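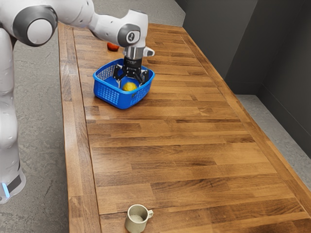 The simulated arm over the blue basket on the wooden table.

Diltgate Makers' Circle
Minutes of the March meeting

Chair: Hrefna Kjærgaard
Start: 6:30 p.m.

1. Last meeting
Minutes approved with one spelling fix (Ásgeirsdóttir, two accents).

2. Report on the visit to Flirmont
Hrefna gave the report and was plainly still buzzing from it. Our group of 52 filled the demo room, and Flirmont found chairs for everyone – thank you to them!

The first half was all simulation, shown on the big screen. The task was picking small round things, one yellow and one red-orange, with a two-finger gripper. Ms. Ásgeirsdóttir, who led the session, let members choose where the basket went on the table before each run. She told us the team had gone through 664 practice runs that week, and she was very open about the ones that failed. Several members said the failures were the best part of the evening.

The second half was the Unik workshop next door, where we could try the hand controls ourselves. The line was long and people went around twice. Gripping gently is much harder than it looks.

Questions from members: how does the arm know when to let go, and can a school run the same software? The answer to the second was yes, on a decent desktop computer. Hrefna will ask for the setup notes.

3. Our own open day
Agreed that we want a robot corner this year. Flirmont has offered to bring the simulation and let visitors drive it. Budget of 900 approved for tables, power and signs. We need 3 more people for the afternoon shift – names to Hrefna, please.

4. Other business
The side door still sticks. Carried over.

Closed 8:10 p.m.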